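Drultport table clearing, README

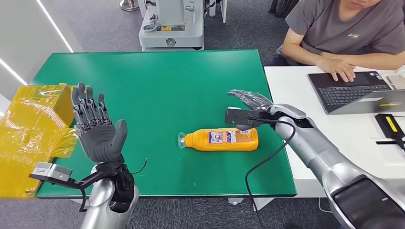 641 clips of stuff getting picked up off a table and put away. Bottles mostly, 2 rooms, shot in May. Label says how the item starts: upright or lying. An orange bottle on its side on the green top is "lying", cap direction goes in the notes colum (left for that one). Bin names are in bins.txt.

Known problem: 16 clips have no end time, skip them for now. Fixes to Senad Đorđević pls.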